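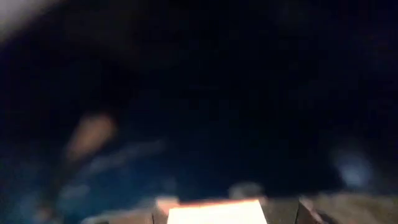
How long does the Gralley rye starter need between feedings now that the back room has warmed up?

Six hours, down from the overnight stretch we got away with all spring.

June, Monday, early. I fed it before coffee and it had doubled by the time Geeta Awasthi came in with the new flour from Nidisbridge (lovely stuff, a bit coarser than the last sack, smells like a barn in a good way). She thinks we should drop the water a touch and I think she's right, so I mixed a stiffer batch in the second crock and marked the level with a rubber band.

The test loaf from Friday's dough had a gummy line along the bottom again! I pulled it at 103 minutes and I'm fairly sure it wanted longer, or else I cut it too soon, which I always do. Next one stays wrapped till tomorrow no matter how good it smells.

Scaled the recipe to 1,000 grams of flour so the salt is easier to work out in my head. Salt stays at 2 percent.

Still to do: order caraway, scrub the small crock, ask Geeta if she wants the discard for crackers.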